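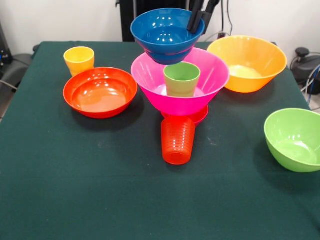

I've spent most of my working week for the past year steering a robot around by hand, and I'd like to stick up for the slow way of doing it.

When people picture teaching a robot, they seem to imagine one of two things. Either somebody types for a few hours and the arm just knows, or somebody drives it like a video game and it's a blast. My days are neither. I do the same small kitchen-type job over and over, bowls and cups mostly, and each run gets saved so a model can learn from it later. Last January I did 385 of those. Go ahead and ask me how I feel about plastic bowls!

There's a push right now to get more runs faster, and I get it. At Pleva, where I work, we had a target of 2810 for one task, and the easiest way to hit a number like that is to hurry. You learn the shortest path, you always grab from the same side, you put everything back in the same spot so the next run starts quicker. The count goes up and everyone's happy (me too, I got to go home early).

Then we trained on it, and the arm was great as long as every bowl sat exactly where I'd been lazy enough to leave it. Slide one over by the width of your hand and it went for empty cloth.
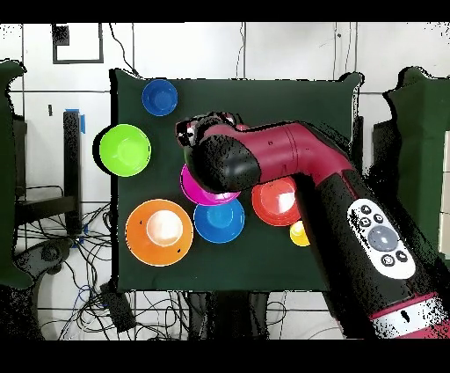 So my opinion, for what it's worth, is that the person holding the controls matters a whole lot more than the spreadsheet says. Eyerusalem Sisay, who taught me the job, used to mess up the table on purpose before every single run. Bowls shoved off to one side, colors swapped, something half in the way of something else. She'd also fumble a grab now and then and fix it, and keep that run. I thought she was wasting our time – we only got 44 done that first day – but her set trained better than the 900 I'd knocked out on my own.

I know the argument on the other side. With enough data, the bad habits wash out. Maybe! If you've got a hundred people at a hundred tables, I could believe it. Most groups have two or three tired people and one arm, and their habits don't wash out, they get copied. My model reached in from the right every time because I did.

What I'd ask for is pretty modest. Pay operators by the hour and not by the run. Let them throw out the sloppy stuff without having to explain it to anybody. And if you're the one who's going to train on the data, come sit down and drive the thing yourself for an afternoon. Your wrist will be sore by the second hour, and you'll start cutting the same corners I did.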